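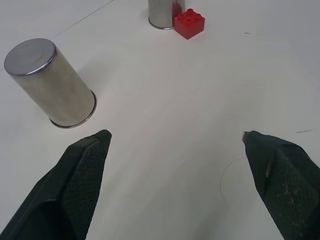 Table tops first, as always, and what a good start to the morning! We do the big pale tables before anything else at the Gandar play room, as everything that gets mouthed, dropped, stacked or fought over ends up on one sooner or later. This one is smooth and off-white with only a few faint marks on it, so it gets a happy tick from me. The single small red toy block goes in the building box, and the two brushed-metal cylinders go through section 2 below before anyone plays with them.

GANDAR PLAY ROOM
Toy and table check, with comments
Sun 11 February
Marking: OK / Watch / Out of use

1. TABLES

1.1 Top wiped, no sticky patches
OK. Warm soapy cloth, then a dry one.

1.2 Surface free of cracks, lifting or sharp spots
OK. Run the flat of your hand right across, including the corners you have to stretch for. Faint marks are fine. Anything a fingernail catches on is a Watch.

1.3 Edges and corners
OK on all but the table by the coat pegs, which is a Watch. One corner has a rough bit on the underside, just where a toddler's hand goes when they pull themselves up. Sanded today, look again next time.

1.4 Legs and fixings
OK. Lean on each end in turn. I did find one bolt I could turn by hand (window table, left back leg) and it's now tight.

2. METAL PIECES

I love these. Children who won't look at a jigsaw will roll a metal cylinder up and down a table for half a morning, and the noise is glorious. They do need proper checking though, and the old form gave them one line.

2.1 Rims and ends
OK. Go round every rim with a fingertip, slowly, then with a bit of old tights. If the tights snag, the piece goes out.

2.2 Dents
OK. A shallow dent can stay. A dent with a crease in it can't, as the crease is where it splits.

2.3 Size
OK. Everything metal goes to the choke tube, even pieces that are plainly too big. It takes seconds.

2.4 Weight and rolling
Watch. Rolling pieces are for table play with a grown-up next to them, and they go back in the Sethi tray afterwards, lid on. Two were in the dressing-up basket this week. Lovely for the story, less lovely for somebody's toes.

3. BUILDING BLOCKS

3.1 Complete and uncracked
OK, with 2 out of use. Both had a split down one side and both are in the bin. We had 439 in the box at the December count and I'd like to do another full count at Easter if I can get some company for it.

3.2 Small blocks kept to the over-threes
Watch. The small ones are brilliant for older children and they travel like nothing else in the room. Please do the floor sweep under the tables BEFORE the babies' session, and check inside the toy teapot as well. I mean it about the teapot.

3.3 Clean
OK. Washed in the net bag, 42 at a time, which is the most that will rinse properly. Spread them on a towel and leave them overnight. If you box them damp they smell.

3.4 Colour and surface
OK. No flaking or tackiness anywhere. The older Prikonano blocks have gone a bit dull but that's only age.

4. STORAGE

4.1 Trays and lids
OK. The new Atosano trays are a joy – the lids go on first time and the corners are rounded.

4.2 Shelf fixed to wall
OK. Pulled hard, top and middle.

4.3 Labels
Watch. The label on the blocks box is peeling and at a height where it will be eaten. Needs replacing or taking off altogether.

5. FLOOR AND SURROUNDINGS

5.1 Nothing small under tables, radiator or mats
OK after sweeping. Haul: a bead, a raisin and a button.

5.2 Clear way to the door
OK. Pushchairs folded, please, even when it's quiet.

5.3 Play mats flat
OK. The one by the book corner was curling, so I turned it over and it's lying beautifully.

ACTIONS
Replace blocks label (4.3)
Recheck corner, coat peg table (1.3)
Lid on the metal tray at the end of every session (2.4)
Print more forms, we're on the last of the 200

Really pleased with how the room is looking. Tick sheets go in the blue folder, and if you mark anything Out of use please put it in the cupboard as well as writing it down.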